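February, late, kettle on

Six loaves in two days and I still want to talk about sourdough! I know I said this diary would be for the garden, but the garden is a sheet of mud and the kitchen is warm, so bread it is.

The starter came from Viera in a jam jar with a rag over the top, and for the first week I was sure I'd killed it. It sat there like wallpaper paste. Then one morning I came down and it had climbed right up the glass and smelled like apples, and I was so pleased I called Arif at seven to tell him (he was asleep, he was nice about it). Since then I've fed it every night before bed, half rye, half white, and a splash of water off the boil that has cooled down to where I can keep a finger in it.

The first real bake was a brick. I'll admit that. The second one spread out flat because I got impatient with the folding and left it on the counter while I went to look at a secondhand bike in Atbridge. Then Benedikt told me to stop adding flour every time the dough stuck to my hands. Wet hands, he said, and leave it alone! What a difference. The dough went from a sulky lump to something that wobbled and held its shape, with big lazy bubbles under the skin. I kept lifting the towel to look at it.

Oh, and I've been making small things too. Odd bits of dough, different shapes, whatever fits on the corner of the tray. They bake quickly and I get to find out how the flour is behaving without waiting for a whole loaf to cool. Some are much better than others, and I eat them all.

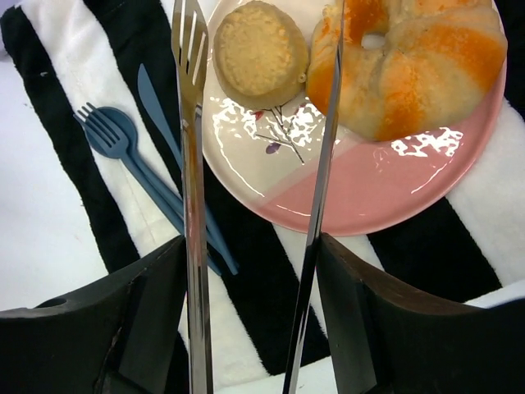
Two on the twig plate, striped cloth underneath.

The flour is the other thing. I bought a 2 kilo bag of the stone-ground from the mill shop at Bernerside and it drinks so much more water than the supermarket stuff. I went up by 32 grams on the last batch, then another splash because it still felt stiff, and the crumb came out softer than anything I've made. It has a nutty smell even before it goes in the oven. Fung-ping wants to split a sack with me next time, and we have no idea where either of us would keep it.

Took the 401 over to Paavo's this afternoon with a loaf wrapped in a towel on my lap, and the woman across the aisle leaned over and asked what kind it was. We talked rye all the way to Fenthorpe! She does hers in an old casserole with the lid on for the first half, then off. I'm trying that tomorrow. Paavo cut the heel off before I had my coat off and ate it with nothing on it, standing at the sink.

To do: feed the jar, find the casserole lid, buy more salt, write down the water this time instead of guessing. Dough is in the fridge overnight and the oven goes on at six.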